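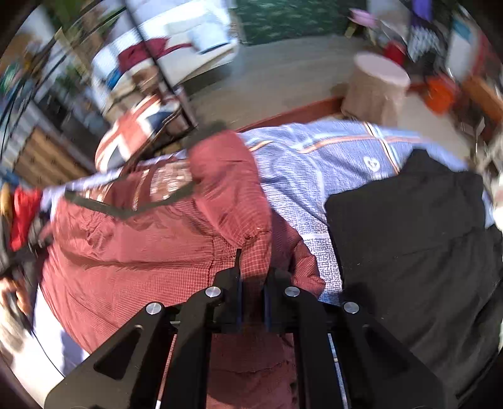 Afia Laryea

Progress report to the Danano Fund
Winter Clothing Reuse Scheme, Traswood
5 February 2020

1. Period covered

The report covers work from the signing of the grant agreement in June to the end of last month. It follows the headings in the Fund's template, except that storage and transport are taken together, as they share one budget line.

2. Intake

The scheme received 901 garments in the period. Coats and padded jackets made up the largest group, followed by knitwear and waterproof trousers. Donations came through the drop-off point at the Traswood library and through two collections from schools. The library point closed for building work in the autumn and intake fell sharply until it reopened. We have asked for a second point at the Kwofie Road health centre and expect a decision before the end of the grant year.

Each garment is given a tag number at intake and graded A (ready for issue), B (needs repair) or C (textile recycling). The grading sheet was revised once. The first version had no entry for worn cuffs and waistbands, and graders were recording the same fault in different ways. Records made on the old sheet have been converted, apart from a small number where the note was too brief to use.

3. Repair

In the period 121 garments were repaired and returned to stock. Zip replacement takes the most bench time. Padded items are slow to work on, as the lining has to be opened and closed again by hand. Ákos Kerekes runs the repair bench and has written a two-page method for this, now kept with the machine manuals.
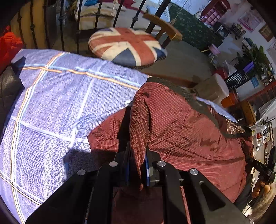 Red garment with a pale grid pattern and a dark ribbed band.

The second sewing machine was delivered later than planned. The supplier, Gomard, sent a model without the walking foot we had ordered, and the exchange took several weeks. No extra cost was charged to the grant. Both machines are now in use and a service has been booked for each.

4. Storage and transport

Stock is held on rails and in lidded crates in the unit behind the Traswood depot. Damp was found along the rear wall in the autumn. Crates were moved on to pallets and a dehumidifier was hired for four weeks. The landlord has since resealed the wall - readings taken after heavy rain were normal.

Van hire came in under budget, mainly through combining school collections with deliveries to partner agencies.

5. Issue to households

Clothing is issued through referral only. Over 50 households were served in the period, most of them by appointment. Children's sizes ran short before the end of the year, and a request for these has gone to the schools. Adult medium and large are well stocked.

6. Spending

Spending is within the approved budget. There is an underspend on transport and a small overspend on thread, zips and fasteners. We ask the Fund's permission to move the transport underspend to the materials line. No change to the total is sought.

7. Next period

Work planned: opening of the second drop-off point, if approved; a stock check before the spring changeover; training for two further bench workers. The final accounts will follow in the Fund's format.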